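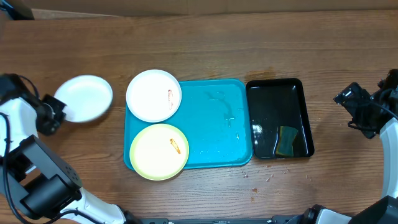
Plates and trays on the wooden table: one clean-looking plate, two with smears, both resting on the blue tray.

Mokgethi Table Clearing - data card

What's inside
Mokgethi is a small collection all about plates after a meal! Clean ones, smeared ones, plates stacked neatly and plates left hanging over the side of a tray (my favorite kind, and the hardest to sort). There are 200 sessions, split into 12 layouts, and each session has its own folder with a notes file.

Labels
clean - no marks showing on the top face
smeared - sauce or food marks, any size or color
unsure - faint marks, glare, or a face that's hidden

Trays are labeled by color only. Water on a tray is tagged "wet" and doesn't change the label of any plate on it.

Getting started
Open the folder called first_15 before anything else. It has 15 short sessions with every label checked twice, and it's a really fun way to see how much two smears can differ.

Known gaps
Very few bowls so far, and no cups. Pale rims sometimes got marked as smears in the October batch - fixes are welcome, please send them through the Wiltix tracker!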